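Open day at the Sodside workshop

Members who came to the Vastutus open day in October saw how household jobs are recorded for teaching robots. The session ran for most of the afternoon at the Sodside site, with a minibus laid on from Bastinstead for those without a car.

The visit began with a short talk. The team is building up a set of recordings of people doing ordinary chores while holding a gripper in each hand in place of using their fingers. So far they have 819 recordings of clothes being folded or moved, and they would like a good many more before the winter. A robot arm fitted with the same kind of gripper can then be trained on the results. Most of the recording is done in people's own homes — beds, sofas and kitchen tables are never the same twice, and a robot needs to cope with that. 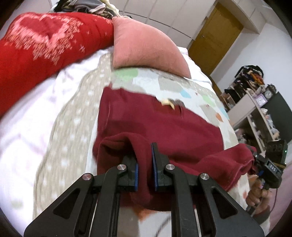

Picking up a fold of a maroon top with one gripper, with a second held ready at the right.

After the talk we were allowed to have a go ourselves. The grippers are lighter than they look, but it takes a while to judge where the tips are. Tea towels were manageable. Shirts were much harder, mainly the sleeves, and several of us gave up and used our hands.

Questions afterwards were mostly about cost and privacy. We were told that homes taking part are asked to put away letters and family photographs first, and that anyone can have their recordings deleted. There was no clear answer on when a robot might do the ironing.

Vastutus plans another open day in the spring. Places will be limited, so please give your name at the desk if you would like one. The minibus leaves at 2 on a Sunday, as before.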